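Saturday, July 20, 2019

So we had the film night at ours. All the way through to the end of the third one, which finished at some horrible hour when the birds had already started up, and I went to bed without so much as carrying a glass to the sink. I knew exactly what I was doing. Morning me has never forgiven night me for anything, and this was no exception.

I should say that I am not a tidy person by nature. My sister got all of that. She moved to Flondale with labelled tubs for everything, and I moved in here with 18 carrier bags and a lamp. But I do love the bit when a messy room starts coming back to you, and a morning with the windows open and nowhere to be is the very best time for it. I had toast first. I had quite a lot of toast.

My method, if you can call it that, is rubbish first and everything else later. I used to start by plumping cushions (why?) and then wander off with one mug, find a magazine on the way to the kitchen, and be discovered half an hour later sitting on the stairs reading about conservatories. Now I fetch the bin from the kitchen and plonk it in the middle of the carpet, and I don't let myself touch anything that isn't going in it. No mugs, no magazines, no straightening the throw. Only rubbish!

The bin liner matters more than you'd think. I went through a phase of buying the very cheap ones, 84 on a roll, and they split if you so much as looked at them with a chicken carcass in your hand. The ones I get now come from the hardware shop on Weerasinghe Road and they're big enough to fold right down over the rim, so the whole thing doesn't slither inside the moment you drop something heavy in. It's a small joy but I'll take it.

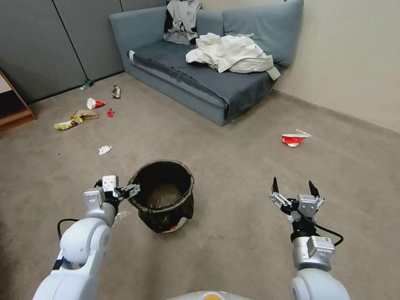 I always leave the bottles till last. Paper and wrappers can go in any old how, but plastic bottles have to be rinsed and go in the green box outside, and if I pick one up too early I end up traipsing to the back door and losing my place. Our council is very fierce about the green box. We had a leaflet in November about what you can and can't put in it, and I kept it on the fridge for ages and still couldn't tell you about yoghurt pots.

Cups are my other bugbear. We own plenty of perfectly good glasses, but when there's a crowd in I don't fancy washing them all, so it's takeaway drinks and paper cups and then I feel guilty for a week. The straws are worse. I've been meaning to buy some of those metal ones with the little brush, and I got as far as putting them in my basket online before deciding the postage was a cheek. Perhaps I'll treat myself when I'm next in Staltmont, where there's a kitchen shop I can lose a whole afternoon in.

And then the crumbs. Beige carpet, what was I thinking? It came with the house, to be fair, and it looked lovely and clean in the photos, and I've spent every month since finding out what shows up on it. Everything does. Tea does, and mud, and anything to do with crisps. Pesto (our cat, enormous, ginger, no shame) sheds on it too, although I will say he's handy for anything cheese flavoured.

I hoover in stripes, from the sofa outwards. I've tried starting at the door and you only end up marooned by the wall having to walk back over your nice lines. Before that I take the seat cushion off and go round the edges of the sofa with the skinny attachment, which is when you find the coins and the hair grips. Best ever haul was a fiver and an earring I'd blamed on a hotel. I'm still a bit embarrassed about the email I sent them.

I did think about getting a bigger sofa last year, but I'm glad I kept this one. It's low and square and not at all fashionable, and you can fit a surprising number of people on it if they're friends. The rest sit on the floor with cushions and complain about their knees, more loudly every year.

Anyway, the next one is meant to be a musicals night and I've already been told I'm in charge of snacks. I'm thinking a big bowl of popcorn done in the pan, which at least doesn't come in a packet — though knowing us it'll be down the back of the sofa by the second song. If anyone's got a good recipe for the sweet and salty sort, pop it in the comments please, I always burn the sugar.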